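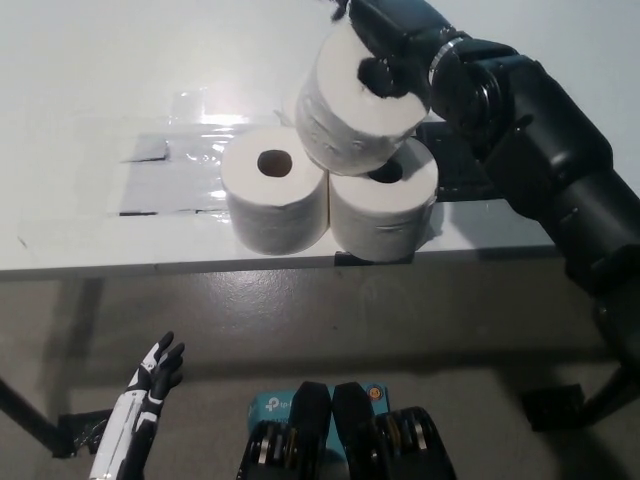 Unit 2: Pricing a Gig

Sellers on sites such as Pluva and Fostivel set their own prices, but the site takes its cut first. Work out your take-home pay before you post a listing.

Worked case: a logo package is listed at $200. The seller spends $70 of that on fees and stock art and keeps $130.

Extras – rush delivery, source files, a second revision – are priced separately. With extras the same package sells for $239.

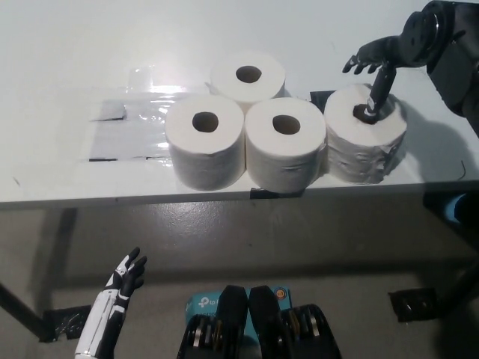 Four rolls on a white table.

For next class, read the Kurian handout on repeat buyers and draft one listing of your own. Include the base price, two extras and your delivery time. Bring a printed copy.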